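Unit 2 handout: House rules for hand-held gripper collection in homes
Course notes, revised 14 August 2023

Read this before your first home session. It covers clothing and bedding tasks only. Kitchen tasks have their own sheet. The written test in May drew four of its questions from this unit, and next year's will too.

Before you enter

The household signs the Tremedora consent form, and you keep a copy with you. Everyone who lives there is named on it, including people who will be out. If a visitor turns up during the session, stop and get a form signed or wait until they leave.

Walk through the room with the resident before you switch anything on. Ask what should be put away. Letters, medicine, family photographs, school papers and open screens go in a drawer or another room. The resident moves these things. You don't.

Checking the tool

Open and close the fingers ten times with nothing between them. They should meet along their whole length and return without sticking. Look for nicks on the finger edges, which snag knits. Wipe the camera lens with a dry cloth. Check that the label on the housing can be read and write its number on the session sheet. Two sessions in Flillis were thrown out last term because the number on the sheet belonged to another unit.

Handling clothes

Grip denim and other heavy cloth through several layers. A single layer slides out of the fingers when you lift. Keep clear of rivets, zippers and buttons.

Grip thin cloth at a seam or hem where you can. Never drag a garment across another one to free it. Lift, then move.

Keep the free hand out of the task unless the task card calls for two hands. If you have to help with your hand, mark the episode "assisted" and carry on. Don't delete it. Assisted episodes are useful when they are labeled and harmful when they are not.

Leave the pile as the household made it. Students like to spread things out first so each piece is easy to reach, and then the recordings all look like a shop counter. Mixed colors and half-hidden sleeves are what we want.

Time and pace

An episode is at most 60 seconds. A session is at most 40 episodes, with a break at the halfway point. Work at the speed you would use at home. If you drop something, pick it up and finish the task, and tick "drop" on the sheet.

People in view

Others in the room may stay if they have signed. Ask them to keep a step away from the fingers. Faces are blurred during processing in Kallutex, but the blurring step misses faces seen from the side, so a second student checks every episode by eye. Names on clothing, badges and envelopes are checked in the same pass.

Afterward

Put the clothes back where the resident wants them. Upload the same day. Form 603 goes in with the session sheet, even when there is nothing to report. A torn seam or a pulled thread is something to report.

For discussion: which of these rules protect the household, and which protect the data? Pick one that does both.

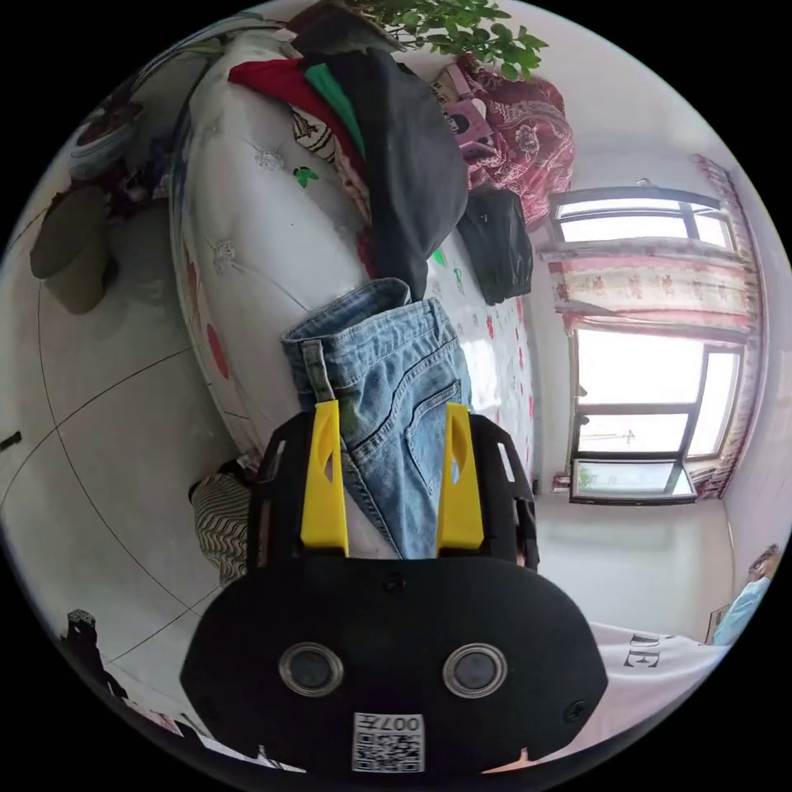
Ha wrote back that the "assisted" rule needs a clearer limit, as one student marks a light touch to steady a sleeve and another only marks it when the hand does the lifting, and asked for any contact at all to count until the next revision.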